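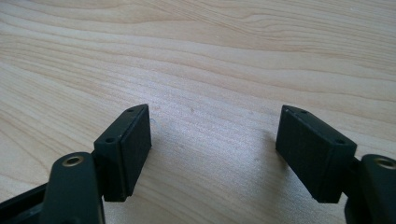
SKEMTON, 2022-03-16

So the watch people have gone and done it. Kjærgaard, the little brand I've been boring my friends with since I bought my first mechanical, is opening a service counter in Skemton, and I could not be happier. Up to now, if your Kjærgaard needed so much as a new gasket, you boxed it up, insured it, mailed it off and then sat there staring at your bare wrist for weeks. My field watch has spent more time in transit than I have!

The counter is going in at the back of Odton Jewelers on the main street, behind the wedding rings. Kai-wen Kan will be running it. I caught Kai-wen on the phone this morning and got the basics. Pressure tests and battery swaps will be done while you wait. Full movement services take 16 days, and the price is $440 for a three-hand automatic. The chronographs are $700 – ouch, but that does include new pushers and a fresh crystal if yours is chipped.

"Bring the papers if you have them, but don't turn the house upside down," Kai-wen told me. "The serial number on the case back is enough for me."

I asked about polishing, naturally, having once gotten a watch back from another shop with its nice crisp lugs rounded off like a bar of soap. Kai-wen won't polish a case unless you tick the box on the form. Good. I'd like that in writing, and apparently it is in writing.

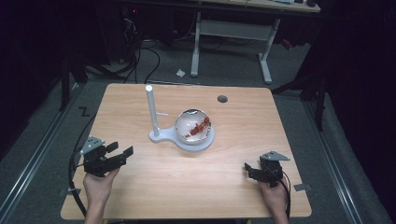
OLLTON, Wednesday

Over here the news is smaller but it's watches all the same. The spring collectors' evening is back on for April, upstairs at the Ollton library, and there are 26 seats. I've already put my name down for one (sorry). It's mostly people passing things across a table and arguing about lug widths, and if that sounds dull to you then I don't know why you're still reading this column.

Kjærgaard is sending the new 38mm diver in the green dial, along with the older blue one so we can compare them side by side. I tried the green in a store last fall and loved the dial, but the clasp felt a bit thin to me and I kept catching my sleeve on it. They say the clasp has been changed. I'll have a good fiddle with it and report back.

Kai-wen is coming over from Skemton too and will size bracelets for free that night, as long as you bring your spare links. Mine are in a drawer somewhere, in an envelope marked "keys."

To save a seat, call the library desk or stop in before closing. Doors open at seven, and the coffee goes fast.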